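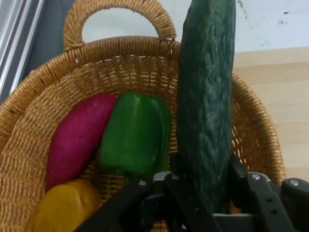

Seite 2 von 18

Thema: Henkelkorb für Gemüse, taugt das im Alltag?

korbmacherin_nord
Dienstag
Ich bin seit dem Frühjahr weg von der Plastikkiste und lagere das Gemüse für die nächsten Tage im Korb. Rund, geflochten, ein fester Bogenhenkel, dicker Rand. Paprika, Knollen und was sonst gerade da ist liegen zusammen drin, die Gurke steht senkrecht und schaut oben raus. Quer geht bei einer langen Gurke nicht, wenn noch etwas anderes mit rein soll. Meine Frage von Seite 1 ist noch offen: Legt ihr etwas unter das Gemüse oder kommt es direkt aufs Geflecht?

Lurkau219
Direkt aufs Geflecht. Ein Tuch saugt sich voll und dann hast du die feuchte Stelle genau da, wo du sie nicht haben willst. Den Korb bürste ich alle paar Wochen aus, im Sommer stelle ich ihn dafür auf den Balkon.

pastinake
Sehe ich anders. Bei Kartoffeln und Möhren vom Markt rieselt die Erde durch den Boden und liegt dann auf der Arbeitsplatte. Ein Geschirrtuch rein, einmal die Woche waschen, fertig. Feucht wird bei mir nichts, ich lege aber auch nur trockenes Gemüse hinein.

Skukgate
Gurke und Paprika gehören meiner Meinung nach gar nicht mit Kartoffeln in einen Korb. Kartoffeln wollen es dunkel. Wenn die offen auf der Platte stehen, werden sie grün. Für zwei Tage mag das egal sein, als Lagerplatz würde ich so einen Korb nicht bezeichnen.

korbmacherin_nord
Zwei, drei Tage, länger liegt bei mir nichts. Der Vorrat ist im Keller. In den Korb kommt, was demnächst gekocht wird.

Skukgate
Dann ist es was anderes. Das hatte ich auf Seite 1 überlesen.

Doucette
Ich hänge mich mal mit einer Platzfrage dran. Mein Tisch ist klein, und wenn Korb und Schneidebrett beide draufstehen, ist vorne kaum noch Luft. Ich habe das Brett jetzt leicht schräg liegen, hinten ein Stück unter dem Korb, vorne fast bis an die Tischkante. Bambus, rechteckig, die Gurke passt gerade so quer drauf, der Stiel steht links ein bisschen über.

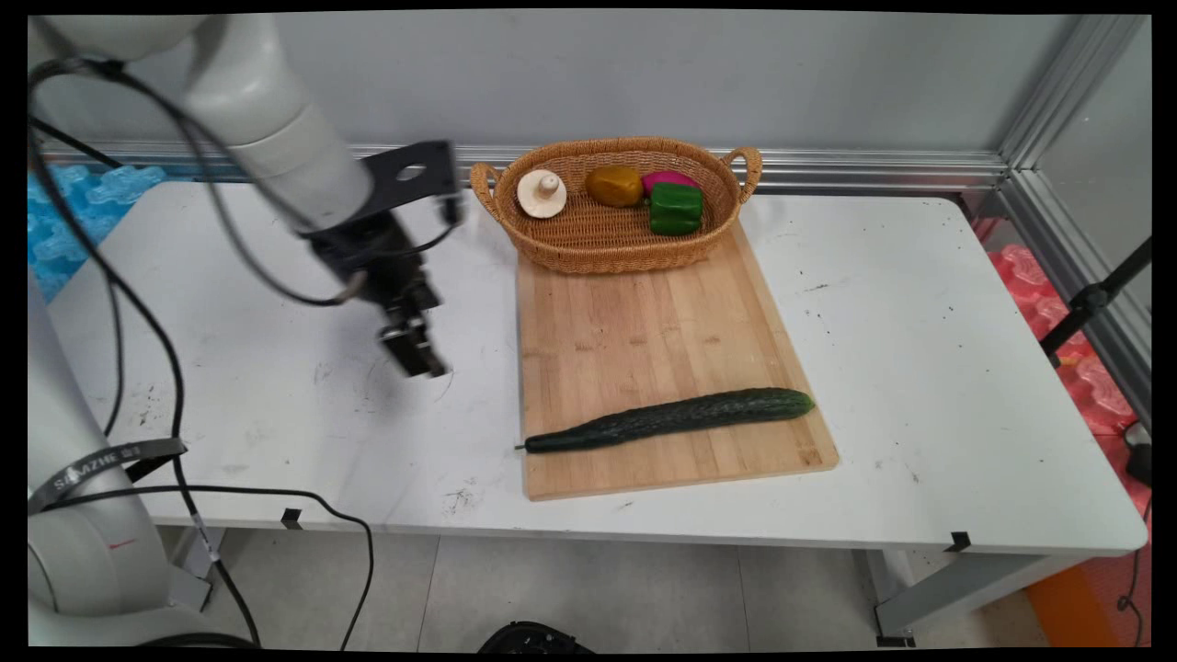

Zum Schneiden nehme ich den Korb dann meistens runter und stelle ihn auf einen Stuhl, sonst stoße ich mit dem Ellenbogen an einen der beiden Henkel. Auf Dauer nervt das. Hat jemand eine Lösung, bei der der Korb stehen bleiben kann?

pastinake
Kleineres Brett. Für eine Gurke brauchst du die volle Länge nicht, einmal in der Mitte durch und jede Hälfte einzeln schneiden.

Lurkau219
Bloß kein kleineres Brett, da fällt dir alles runter. Eher das Brett längs zur Tischkante drehen und den Korb nach hinten in die Ecke. Und bitte nicht schneiden, solange es hinten unter dem Korb steckt. Das Brett liegt dann nicht plan und kippelt, sobald man vorne drückt. Ein feuchtes Tuch drunter hilft gegen Rutschen, gegen Kippeln aber nicht.

Doucette
Geschnitten wird so nicht, da liegt nur das Gemüse bereit. Längs probiere ich heute Abend.

Pliron
Haken unter das Hängeregal und den Korb am Henkel aufhängen. Mache ich seit Jahren so, der Tisch bleibt komplett frei.

korbmacherin_nord
Kommt auf den Henkel an. Wenn er nur am Rand eingesteckt ist, zieht er sich mit der Zeit raus. Er muss durch den Boden laufen oder wenigstens weit in die Wand hinuntergeführt sein. Dreh den Korb mal um und schau nach, bevor du ihn dauerhaft belastest.

Pliron
Meiner hält über 2 Kilo ohne Probleme. Wie der Henkel befestigt ist, habe ich noch nie nachgesehen.

Skukgate
Würde ich dann mal machen. Mir ist einer voller Zwiebeln abgerissen, nachts um halb drei.

Doucette
Ein Regal habe ich an der Stelle sowieso nicht, da ist nur die kahle Wand. Ich melde mich, wenn das Brett gedreht ist.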